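Kinaesthetic and remote teaching of robots

Showing a robot what to do, as opposed to writing it a program, goes by several names: programming by demonstration, lead-through teaching, teach-in and, in workshops where patience has run short, dragging it about. A person performs a task through the robot's own body, the joint positions and camera pictures are recorded, and the recording is either played back as it stands or used, along with many others, to train a control policy. The field has two main branches. In kinaesthetic teaching the person takes hold of the arm; in teleoperation the person takes hold of something else and the arm follows.

Background

The method is older than most of its advocates suppose. Paint-spraying arms were being led through their strokes by hand decades ago, and the arm repeated the result faithfully, including the sneeze. Playback of this kind works well as long as every part arrives in the same place, a condition that factories can arrange and kitchens cannot. Interest returned when it became practical to learn from a collection of demonstrations, so that the robot might cope with a cup that had been moved.

Teaching by hand

For hand guiding, the arm is put into a mode in which its motors cancel out its own weight and otherwise offer little resistance. The operator then pushes it through the task. Beginners grip the forearm, find that the wrist has gone somewhere of its own choosing, and grip harder. The Kadis handle, a ring clamped behind the gripper with an open and close button under the thumb, was designed to discourage this. It also keeps fingers away from the jaws.

The chief drawback is that the operator is in the way. Hands and sleeves turn up in the camera pictures, and a policy trained on them may come to regard a cardigan as part of the job. Two-armed tasks are awkward for anyone who has only the usual number of arms.

Teaching by remote control

In teleoperation the operator moves a leader device, commonly a smaller copy of the arm, and the working arm copies it. Hand-held controllers and motion-tracked gloves are also used. The Skeltari rig is of the first type: two leader arms on a bench, each with a spring-loaded trigger for the gripper. Its manual advises a rest after every 40 demonstrations, advice generally followed at 49.

Few leader devices give any sense of touch. Operators learn to judge contact by eye, chiefly from a camera mounted at the wrist, which looks along the fingers and moves with them. Clear plastic is unpopular for this reason. Edges show up as thin lines of glare, wrappers shine, and depth has to be guessed from whatever label happens to be printed nearby. Shop goods are nevertheless a favourite subject, being cheap, varied in shape and, at the end of a long session, edible.

What makes a good demonstration

Opinions differ. Smoothness is usually praised, although an operator who never fumbles leaves no record of how to recover from a fumble. The Shehu protocol, drawn up for shelf and tabletop work, therefore asks for 9 deliberate near misses in each set of 300 recordings. Compliance is hard to judge, as nobody can reliably tell a deliberate near miss from the other sort.

Consistency between operators is a further difficulty. One person reaches for a bottle from above, another from the side, and a policy trained on both has been known to try the average, which passes through the bottle. Some groups write strict instructions. Others employ one operator for everything and hope that he or she does not take a holiday in March.

Labelling and storage

Each recording is normally kept with a short sentence stating the task, such as "put the biscuits in the basket". The Plarnari format stores this sentence beside the joint data and allows one spelling of each object name, a rule brought in after a collection was found to contain biscuits, cookies and "bisuits" as separate classes of thing.

See also: Gravity compensation; Imitation learning; Leader–follower arm; Wrist camera 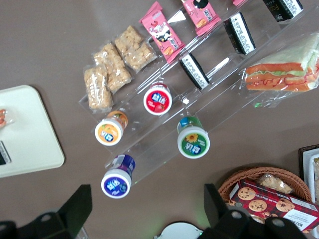 Wrist-level view of a tabletop task with packaged snacks, a sandwich and small bottled drinks on a clear tiered rack. The two black gripper fingers are in the foreground.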